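Setting a plain white table for one: what do you put on it?
Forum: Home and Table > Small Spaces
Replies: 9

bkershaw_tremstead
I've been reading this board for ages and have finally worked up the nerve to post, so please be gentle with me! In October I moved into a much smaller place here in Tremstead, and the big oak dining table went to my niece, who has three boys and needs it far more than I do. In its place I bought a white table with rounded corners. It's nice to walk past in the dark, I'll say that much, and my hips are grateful. But I can't seem to make it look like a place where a person eats supper. Everything I put on it looks either lonely or cluttered. I had a runner on it for a while, then a bowl of lemons, then both, and then I got cross and took it all off again.

I eat by myself most nights and I'd like it to feel a little bit special without turning into a production. How do the rest of you do it? I'm especially curious about color, because my dishes are all white and they just vanish.
Brenda

aivar_s
Welcome, Brenda! White dishes on a white table is your whole trouble, I'd bet money on it. Get one colored plate. You don't need a set or a matching bowl, just the one plate you reach for every night. Mine is dark blue and chipped and I'm very attached to it.

Baiba_Kairys
Oh, welcome! I went through exactly this when we moved to the flat in Luik, and I'm going to disagree with Aivar a tiny bit (sorry Aivar, you know I love your posts). One colored plate on a bare white table can look like something left behind after a yard sale. I'd start with cloth. A placemat in oatmeal or soft gray gives the plate somewhere to sit, and after that it hardly matters what color the plate is. My mother always said you dress the table before you dress the food, and I've come around to her way of thinking on nearly everything, which would have pleased her no end.

aivar_s
Placemats hold crumbs, Baiba. We have been over this.

Baiba_Kairys
Then shake them out, Aivar!

rasmus_t
I'm with Aivar on the placemats, but I'd be careful with blue. Cold colors on a white table, with pale walls, in winter? You'll feel as if you're eating at the dentist. Pink is the answer and I will die on this hill. I mean the orangey kind of pink, salmon or the inside of a grapefruit, and no flowers on it. I resisted it for years thinking it would be too sweet, and now I wouldn't go back.

My other rule is one small pale thing over on the other side from the plate, something with a bit of texture to it, and a good stretch of bare table in between. People always want to push everything into the middle. Let it spread out! A white table can take it.

Plain pink plate over to the left, little cream-yellow ridged dome off to the right, and white all the way across:

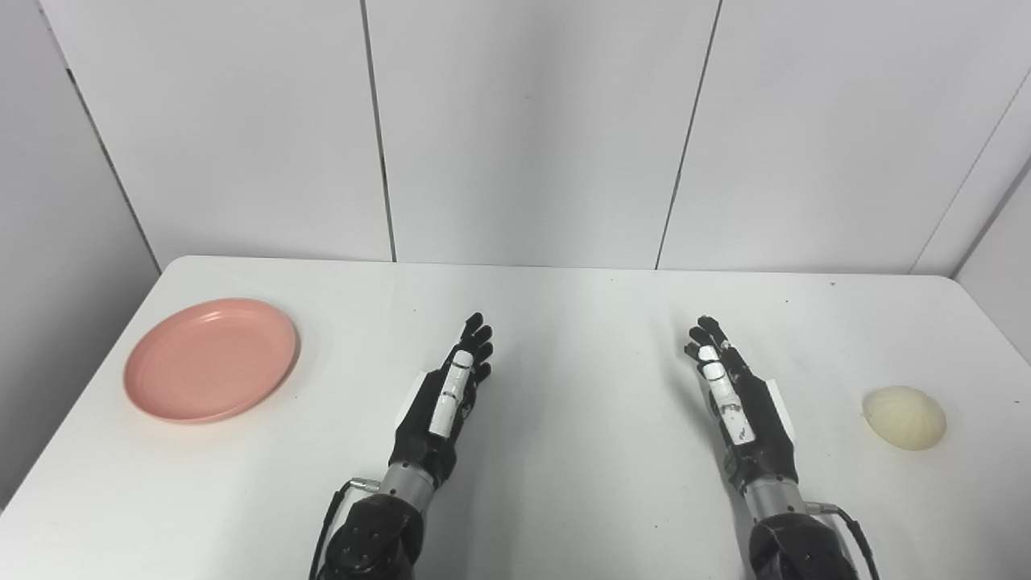
A few replies on the pink plate question

bkershaw_tremstead
Well now, Rasmus, I didn't expect to like that as much as I do! I'd never have thought of pink. The plate looks so cheerful against all that white. And I'm tickled by the little yellow one, it put me in mind of a seashell. I have a whole jar of shells from my sister's place in Vedanley that has been sitting in a closet since the move, and it never crossed my mind to use just one of them. I always thought you had to put out the jar.

Baiba_Kairys
I'll admit the color is lovely. It's warm without shouting. But I still want something underneath it! And I'd bring the plate in from the side and put it where a person would sit, with a napkin next to it. Brenda asked how to make it feel like supper, and for me an empty plate over on the left is halfway to supper at best.

Where I do agree is on having just the one small thing. I used to keep a candle, a salt cellar, a plant and a stack of coasters out all the time, and every meal began with moving them. I started eating on the couch simply to get out of it, and that was when I knew I had to clear things off.

baiba_kaz
Other Baiba here (Kazlauskienė, for anyone who gets us mixed up, and you all do). I've had a white table for 19 years, so I'll put in my two cents on the practical side and leave the decorating to the rest of you.

Anything with a rough underside will mark it sooner or later. Turn your plate over and run your thumb around the foot. If it feels like sandpaper, either use a mat or lift the plate when you move it. Shells are the same story, so stick a dot of felt on the bottom. Tomato sauce and turmeric want wiping up right away, before you sit down with your coffee and forget. I use a damp cloth with a drop of dish soap and then a dry one, and I've never needed anything fancier.

As for color, I've got a butter-yellow plate from the Vasau market and I'm fond of it, but eggs do disappear on it, and I eat a lot of eggs. Think about what you cook most before you choose! Rasmus's pink would be wonderful under anything green, and a bit odd under ham.

rasmus_t
Ham is a fair point. I don't eat ham, so it had never come up.

Baiba, about moving the plate in: yes, of course, when you sit down you put it wherever you like. I was talking about how things balance when you walk into the room. If you've got a plate with a slightly raised rim it catches a little light along the slope, and in a pale room that goes a surprisingly long way. You lose some of that with a dark mat under it, I think, though I haven't tried your oatmeal one.

aivar_s
May I say that a plate should be put away between meals, and then the table can simply be a table? I know I'm outnumbered. I was raised by a woman who could not sit down if there was a cup on the counter.

Also, Brenda, about the lemons. The bowl is probably too big. Lemons are fine. Two on a saucer will do.

bkershaw_tremstead
You've all been so kind, and I've been laughing over my tea at the placemat business. I'm going to try it both ways. There's a secondhand shop down the hill that has a whole wall of odd plates, and I'll look for a pinky one tomorrow if the weather lets me walk. I do have one linen mat that survived the move, sort of biscuit colored, so Baiba K. will get her turn too (I suppose you're both Baiba K., aren't you! I mean the one with the mat).

I cook soup more than anything, if that changes anyone's mind. It's usually in a bowl with bread on the side, so the plate would mostly be for the bread, or for under the bowl.

baiba_kaz
Soup changes everything, in my opinion! Put the bowl on the pink plate and you've got your color and something to catch the drips. A white bowl would look very nice on it, and you already own those. And please do use the linen, it washes.

Baiba_Kairys
Two Baibas for the linen. I'm going to bed happy.

aivar_s
Crumbs.

bkershaw_tremstead
Edited 12 December 2020 to add: I found one! It's a little more peach than salmon and it has a scratch near the middle, but the bowl covers that. Leek and potato tonight, on the plate, on the mat, with one shell over by the window side. Rasmus, I did try it without the mat first, and I'm still making up my mind. Does anybody know whether felt dots come off in the wash, or do I need to glue them?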